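Planning the garden beds in February

Every February I draw up the vegetable beds before I order anything. Last year I skipped it and ended up with too many squash plants and no room for onions, so this year I sat down with a pencil first.

We have four raised beds behind the house in Nurville. Three of them get full sun until late afternoon. The fourth is behind the garage and stays in shade for most of the morning, so it gets lettuce, spinach and whatever herbs are left over.

I used to plant in long rows, the way my father did. A few years ago my neighbor Bushra Soomro talked me into planting in squares. You divide the bed into one-foot squares and each square gets one crop. A square holds one pepper plant, or four heads of lettuce, or nine bush beans. I was not sure about it at first, but the weeding is easier and I waste less seed.

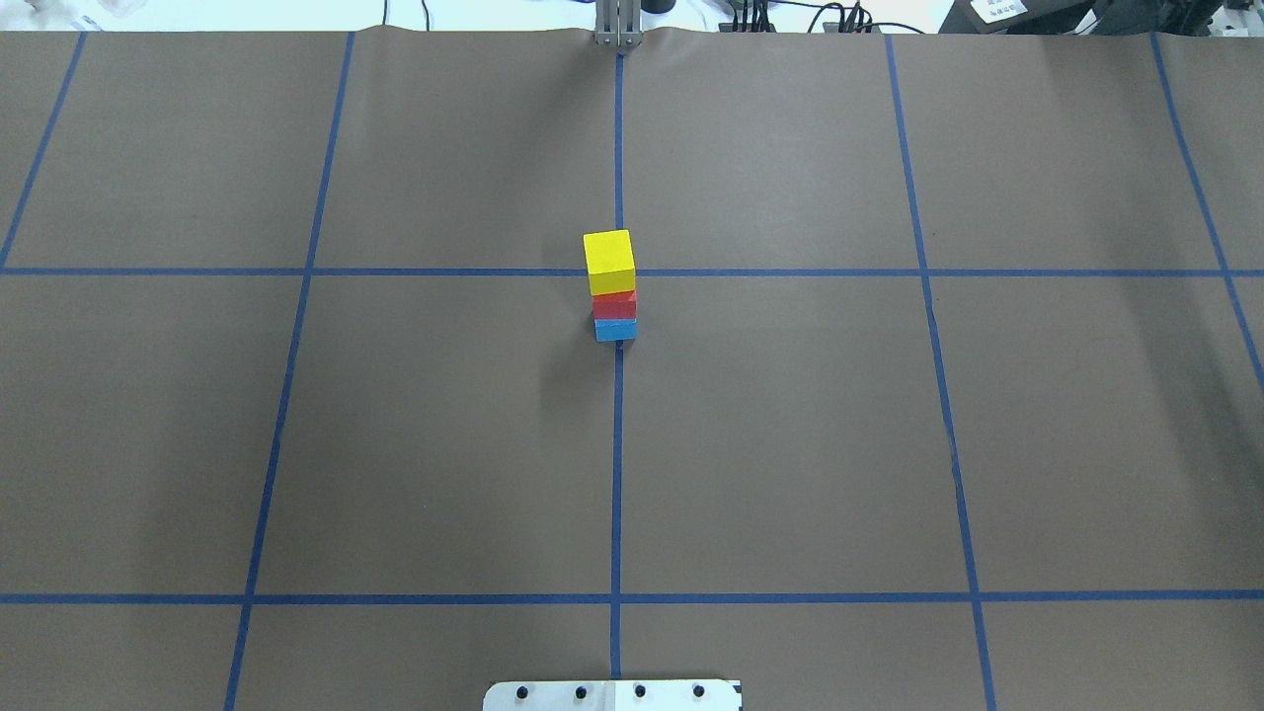

Tomatoes are the exception. I give each one more than a single square, and I keep them on the north side so they don't shade the carrots. I tried cherry tomatoes in the middle of a bed once and had to crawl around them all summer.

The seed order came to three packets of beans, two of carrots, one of beets and a new cucumber called Mabaso that Bushra grew last year. Hers did well on a trellis. I saved my own pea seed, so I didn't need any of that. Onion sets I buy at the feed store in March because they are cheaper loose.

I also want to move the garlic. It has been in the same bed two years running and the bulbs were small last time. What is in the ground now will stay until July, and in the fall I'll plant the new cloves in the second bed, where the beans will have been.

Peas go in as soon as the soil can be worked. The peppers get started indoors on the kitchen windowsill next week.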